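Patio slab table left out all winter — seal it or leave it?
Ravville Home & Yard Forum > Outdoor Living

gravelpit68
15/06/2021
Finally getting to the yard this year. Stone or maybe concrete top table, no cover, been sitting out on the gravel since we moved in.

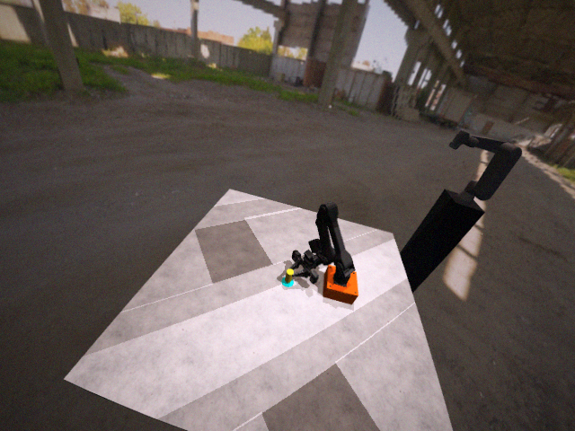

Anyway the question is sealer. Wife wants it sealed before her family comes over, I say leave it alone. Guy at Dellora tried to sell me 2 cans of the Titelar penetrating stuff and it isn't cheap. We get hard freezes in February and I'm worried about trapping water in there. What do people do?

mossyoak
Seal it. Red wine, grill grease, bird mess, all of it soaks in if you don't. Did mine and wipe it down with dish soap, done.

kaz_fan
Depends what it is!! Real stone, poured concrete, or one of those cast tops? Drip some water on it. If it goes dark in a few minutes it's thirsty and sealer will help. If it beads up somebody already sealed it and your wasting money.

tuckpoint
Disagree with mossy. Topical sealer on an outdoor top peels. Saw it on my neighbor's, looked like a sunburn after one winter. Penetrating is different but people mix the two up all the time and then blame the product.

mossyoak
I never said topical

tuckpoint
You never said which — that's my point. He's going to walk into the store and grab the shiny one.

gravelpit68
Did the water thing. Went dark pretty quick, took 10 minutes to fade. So thirsty I guess?

kaz_fan
Yep. Penetrating, thin coats, wipe off what doesn't soak in. Don't let it puddle or you get a sticky haze thats a pain to get off. And let it dry out good first, 4 days no rain if you can get it.

bluehen
Kaczmarczyk makes one too, used it on our front steps. Smelled awful for a day but no complaints. Try under the edge first, some of them darken the stone and you're stuck with it.

tuckpoint
Or just buy a cover. Cheaper than any of this

mossyoak
Covers blow off. Mine's in the creek somewhere

gravelpit68
lol ok. Going with penetrating, one can, test spot underneath. Forecast is dry through the end of the week so will start then. Do I need to rinse the pollen off with a hose first or is a dry brush enough?

kaz_fan
Hose, then start your dry days over from there.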